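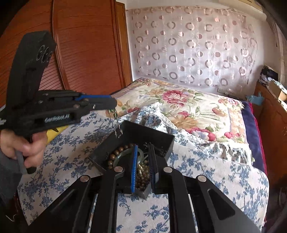 Shiuli Mondal told us at our last open evening that she had lived in Dornwood for years without once knowing who her councillor was, and that she only found out when the bus to Colby was about to be taken away. We hear that sort of thing a great deal, and it is more or less why we exist.

About > Who we are

The Lullunon Trust helps people get to grips with local politics. We began with 4 neighbours round a kitchen table, cross about a planning notice that had been pinned up where hardly a soul would see it, and we have grown (rather slowly, and with a good many pots of tea along the way!) into a small charity with three paid staff and a list of 1,000 readers who get our council letter every month.

The letter is still the heart of what we do. We sit through the meetings, we read the papers, and then we write down in ordinary words what was decided and who voted which way. We don't back any party and we never have, though our members belong to most of them and will happily tell you so over a biscuit.
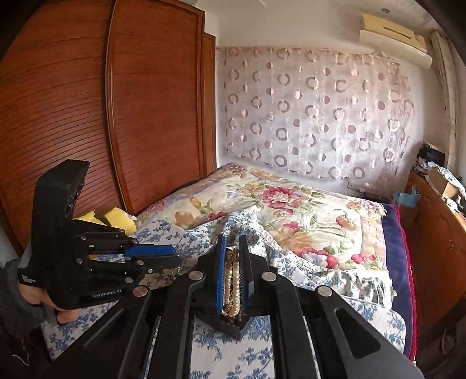

Besides the letter we run evening classes in the Du Plessis Rooms, ten to a group, where you can learn how to put a question to the council, how to read a budget, or how to stand for election yourself if the mood takes you. The next set starts in July and there is no charge. We also hold a hustings before each local election, with every candidate invited and the same time given to each, and the questions come from the floor.

If you live in Colby or Dornwood and something is bothering you, do write or drop in. We can't fix the potholes ourselves, but we can tell you whose desk they are on and when the next meeting is.

Contact us | © The Lullunon Trust | Back to top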